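Cleaning and Re-edging a White Worktop

Applies to matte white tops with a thin dark edge strip, straight or curved. Written for the Pinstead round table but valid for most similar boards. Allow 40 minutes, plus drying time.

What you need

Two microfibre cloths, one kept dry
Washing-up liquid
Bicarbonate of soda
A plastic scraper (an old bank card will do)
Contact adhesive, if the edge strip has lifted
Low-tack masking tape

Do not use melamine sponges on a matte finish. They are mildly abrasive and leave shiny patches that show up in low light.

Step 1. Clear and dust

Take everything off that can be taken off. Small items can stay until the end if they are moved from one half to the other as you work. Wipe with the dry cloth first, from the middle outwards. Grit dragged under a wet cloth will scratch.

Step 2. Find the marks

Look across the surface from a low angle with the light in front of you. Grey smudges on a matte top are hard to see from directly overhead. They tend to gather near the middle, where hands and boxes are slid about, and less so at the rim. Small coloured spots, such as ink or paint, should be noted now and treated separately in Step 4.

The top below has faint grey marks near its middle and one tiny orange dot further out. A black line runs along the curved edge. 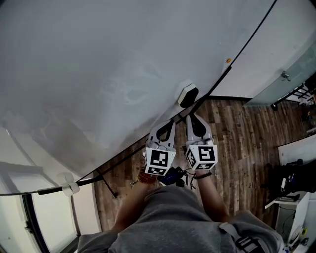

Step 3. Wash

Mix 5 ml of washing-up liquid into a litre of warm water. Wring the cloth until it no longer drips. Work in overlapping strips, rinsing the cloth after each one. Keep water away from the joint between the top and the edge strip -- the core of most boards swells if it gets in.

Dry at once with the second cloth. Repeat the check from Step 2.

Step 4. Treat what is left

Make a soft paste of bicarbonate and water. Apply with a fingertip, leave for 7 minutes, then wipe off without pressure. Test on the underside first. Raised spots can be eased off with the plastic scraper held nearly flat.

Step 5. Check the edge

Run a fingernail along the whole strip. If a section lifts, clean out the gap, apply adhesive to both faces, wait until tacky and press together. Tape every few centimetres and leave overnight.

Notes

Ans De Graaf reports that the paste dulled an older Tinel gloss top slightly. For gloss finishes, stop after Step 3.

Replacement strip is sold by length. Measure with a string laid round the rim; the Pinstead needs 332 cm, before trimming.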